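Plovard Recliner line, product meeting, May. Started at 9:30, or when the last chair was dragged in from the hall.

Present: Adelmo Lombardi (chair, in both senses), Feven Tesfamariam, Ornella Fontana, Murray Cartwright. Viola Orlandini joined by phone from the Grerthorpe store and could be heard for most of it.

## 1. Last minutes

Accepted. Murray asked that "Murray will look into it" be changed to "Murray has looked into it." Adelmo asked what he had found. Left as it was.

## 2. Footrest on the Cadier recliner

Feven has been through the returns. The Cadier comes back for one reason more than any other: the footrest stops an inch short of flat, and taller customers end up with their heels hanging over the end. Murray said the inch was a design feature from the original drawings. Feven said she had the original drawings with her and would like to see where.

Two ways forward were discussed:

- A longer link in the mechanism. Needs new brackets, and the chair would have to stand farther from the wall.
- A thicker pad at the end of the footrest. Cheap, ugly in two of the three colors.

Ornella wants to see the longer link in a finished chair before anyone falls in love with it. Feven will have one built on the medium frame. Viola pointed out that half her customers buy a Cadier precisely so it can go against a wall, and that the tag says so.

**Agreed:** build one, measure the wall gap, and leave the tag alone until we know.

## 3. Leather

Lo Presti has raised the price of the top-grain hides again, with a very warm letter. We can hold the old price if we order 1000 hides by the end of the quarter. We used 800 in all of last year, and that was with the ottoman promotion.

Adelmo is for ordering. Ornella asked where the extra hides would live, given that the back storeroom already holds the ottomans from the ottoman promotion. Discussion of the ottomans followed and is not recorded.

Murray suggested leather on the seat and arms with matching vinyl on the back and sides, as most of our competitors do. Viola said customers turn the chair around and look. Feven said the match is good for a year and then you own a two-tone chair.

**Agreed:** Ornella to ask Lo Presti for the old price on a smaller order. Vinyl to come back next time with a sample that has spent a while in a sunny window.
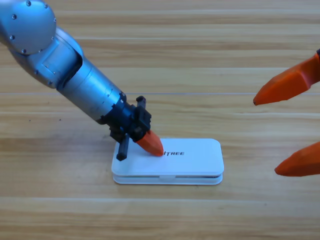

## 4. Assembly instructions

The booklet for the power model now runs to 25 pages, of which the customer needs four. Viola reports that people are calling the store to ask which way up the back goes. She has started telling them to look for the head pillow.

Feven has drafted a single folded sheet. Adelmo liked it but missed the page about our founding. Ornella proposed moving the founding to the website – carried, with Adelmo noting his regret.

Murray will check the bolt sizes on the draft against the bolts in the bag. They did not agree last time.

## 5. Warranty on motors

Currently 30 months, a number no one present could account for. Viola would like two years or three, so she can say it out loud without the customer doing arithmetic. Adelmo prefers two. Everyone who talks to customers prefers three.

Held over until Feven has the motor failure figures by model year.

## 6. Other business

- The demo chair in Grerthorpe now reclines but does not return. Viola has put a plant on it. Murray will look into it.
- Ornella asked that meeting chairs be ones that do not heat up or vibrate while she is reading out costs.
- Swatch books are overdue from three stores. Viola says hers is in the mail.

Closed at 11:15. Next meeting when the test Cadier is built. Feven to send word.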